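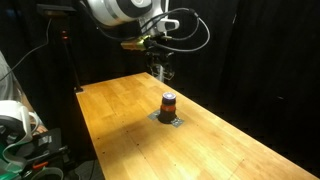
Print this story | E-mail this story

The Lid

Hildegard Heitmann had run the shop floor at Fevilton for longer than the company had owned the building, and she did not like being asked for her opinion after a thing had been bought.

"It hasn't been bought," said Darragh Dunne. "It's on trial until January."

The arm hung over the far end of the bench with its fingers pointed down. Darragh typed something. The arm moved across, stopped over the lid, thought about it and went back to where it had started.

"Was that it?" Hildegard asked.

"That was it declining."

He had a log open on the laptop. The last line said attempt 103. She read upward for a while. Most of the lines said slip. A few said no grasp, and one said only sorry, in Darragh's typing.

"What do you want it to do?"

"Take the lid off. Put the lid back on. Then wipe the bench down at the end of the shift."

"And which of those can it do?"

"It wiped the bench at Mofokeng's place. Different bench."

She pulled a stool over and sat. At home she had a dishwasher she rinsed plates for and a vacuum that got stuck under the same chair every morning. Her mother had been promised a kitchen that cleaned itself, and had died with a sponge beside the sink.

"Again," she said.

On attempt 104 the fingers closed on air. On the next one they closed on the lid, turned it a little, and let go. Darragh wrote partial. He did not look up, but he sat straighter.

"You're pushing down too hard," Hildegard said. "I do it with two fingers and I don't push. Write that."

"I can't write that. I have to write a number."

"Then write a small one."

He changed a 6 to a 5. The arm came across again, slower this time. She found that she was holding her own hand out in front of her, thumb and finger apart, the way you open your mouth when you feed a baby.

"Closer," she told it.

Darragh pressed the key.

Print this story | E-mail this story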